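Wednesday, January 29, 2020

I went on a battery binge last weekend, and I have opinions! It all started when the garage door wouldn't budge and I found the little coin cell inside the opener had gone fuzzy and white. Gross.

So, a few things I do now. Every spring, usually in March, I pop the back off anything small with buttons and peek inside. If there's crust on the contacts, a cotton swab dipped in white vinegar takes it right off (wear gloves, and let it dry all the way before you put a new battery in). A pencil eraser is great for plain dull contacts – just blow the crumbs out after.

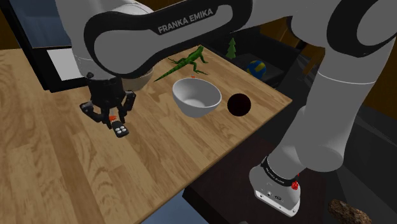
*Small black gadget, white buttons, and a good light wood tabletop.*

Grime around buttons is its own little battle. I take the batteries out, then go around each one with a wooden toothpick and a soft toothbrush barely damp with rubbing alcohol. Never spray anything straight on!

For storage, I keep spares in their packaging in a Garnport tin with a divider, up on the high shelf away from the kids. Coin cells especially – those are dangerous if swallowed, so please don't leave them in the junk drawer. Used ones get tape over both sides and go in a jar until my next trip to the recycling drop-off. Mine had 76 in it last time, yikes.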